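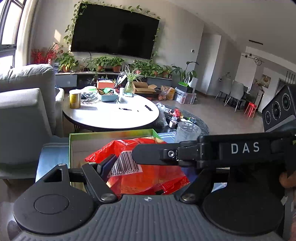
Rules for Robots That Help at Home
From the Paswood Kids' Technology Pages
Reading level: ages 8 to 11

A robot that works in a factory usually does its job inside a fence or a marked area. People stay out while it is moving. A home has no fence. There are sofas, plants, pets, cups of juice and little brothers. Before a robot can pick things up in a living room, people have to agree on some rules.

Some rules are for the robot. Some are for the company that builds it. Some are for the people who teach it, and that part starts long before the robot comes to anyone's house.

What is a gripper?

A gripper is the part of a robot that does the job of a hand. Many grippers have just two fingers. They open, close, and hold on.

Some grippers are not attached to a robot at all. A person holds one and uses it to do ordinary jobs, while a camera on the tool records what happens. Later, a computer studies the recordings to learn how the job is done. The red and orange package in the photo is between the fingers of a hand-held gripper like that. The package is in an open box with bright green edges.

Why use a package with a crinkled wrapper? A wooden block is always the same shape. A soft package can bend or slide, and a shiny one can reflect light. A robot that has only practiced with blocks may have trouble when it meets a real cupboard.

Rules for the people who teach

The teaching teams at Fasby, a company that makes helper robots, follow a list called the Home Practice Rules. The list has 12 rules. These are the ones our readers ask about the most.

Ask first. If the practice takes place in somebody's home, everyone who lives there has to agree. Children get a say too. Anyone can change their mind later, and then the team stops recording.

Keep private things private. A camera records everything in front of it. That can include letters, family photos, or a computer screen. The team looks around the room before starting and puts those things away or covers them.

Use things that are safe to handle. Boxes, bags, and plastic cups are fine. Knives, medicine, and hot pans are not on the practice list.

Keep fingers clear. A gripper has joints, and joints can pinch. Hold the tool by its handle and keep your other hand away from the moving parts.

Move at a normal speed. If the person rushes, the robot may learn to rush.

Keep the mistakes. Suppose a package slips out of the gripper. The team does not delete that recording. It gets a label that says "dropped," so the computer does not study it as a good example.

Take breaks. Holding a tool and repeating the same movement makes your arm tired. The Fasby teams stop after every 71 tries and put the gripper down.

Real rooms are messy

You might think the best place to practice is a clean, white room with one object on one table. That is a good place to begin, but most homes look different. The room in our photo has two round tables, a light gray sofa, a lot of potted plants, and an open cardboard box on the floor. There is bright daylight on the white table.

All of this matters to a robot. Bright light can make an object hard to see. Leaves can hide something behind them. A clear plastic bag is difficult because a camera can see right through parts of it. People who write rules for home robots ask for practice in many different rooms, with different light and different furniture.

At Fasby, a new skill such as "pick up a package" has to be practiced in at least 143 rooms before it can be tested on a robot. Kitchens and bedrooms count. So do hallways. Two recordings from the same room count as one room.

Rules for the robot

Once the practice is finished, the computer program goes into a real robot. Fasby's robot is named Jeller. It has wheels, one arm, and a two-fingered gripper. Jeller has its own rules, and they are built into the machine.

Rule 1. Stop when touched. If the arm bumps into something it did not expect, it stops at once.

Rule 2. Stop when told. Jeller has a large stop button, and it also listens for the word "stop." Anyone may use either one, including a child or a visitor. It does not need to be the owner.

Rule 3. Squeeze gently. There is a limit on how hard the fingers can close. Jeller is not allowed to squeeze harder to save something that is slipping.

Rule 4. Leave it alone if you are not sure. When the program cannot tell what an object is, Jeller leaves it where it is and asks a person.

Rule 5. Show what you are doing. A light on the arm is green when Jeller is waiting and yellow when it is about to move. If the camera is on, a second light is on too.

Who checks?

A company should not be the only one to check its own robot. Jeller is tested at the Makowska Test House, where the people doing the tests do not work for Fasby. They set up rooms, move the furniture between tests, and place objects where the robot has never seen them.

The robot does over 500 pickups in those rooms. The testers write down each one. They also do things a family might do by accident, such as leaving a bag in the way or walking past with a laundry basket. If Jeller breaks a safety rule even once, the test ends. Fasby has to find the problem and fix it, and the whole test starts again from the first pickup.

Rules for you

If you visit a place where robots work, or if you have one at home, you have a few rules of your own.

Stay outside the arm's reach while it is moving. Do not hang anything on the robot or ride on it. Learn where the stop button is before you need it. Do not put your fingers in the gripper, even if it looks still. Tell an adult if the robot makes a strange noise or does something you did not expect.

Words to know

Gripper: the part that holds things.
Linkage: stiff bars joined together so that moving one moves the others. Many grippers have linkages behind their fingers.
Pivot: the point that a part turns around. It is often a screw or a pin.
Label: a note added to a recording that tells the computer what it shows.

Try it yourself

You will need kitchen tongs, an open box, and five packages or soft objects from around the house. Ask an adult which ones you can use.

Put the objects on a table. Use only the tongs to move them into the box, and write down what happens with each one. Then write three rules for a robot that has to do the same job. Give your rules to someone else and ask them to follow exactly what you wrote. Change any rule that did not work, and try again with the objects in different places.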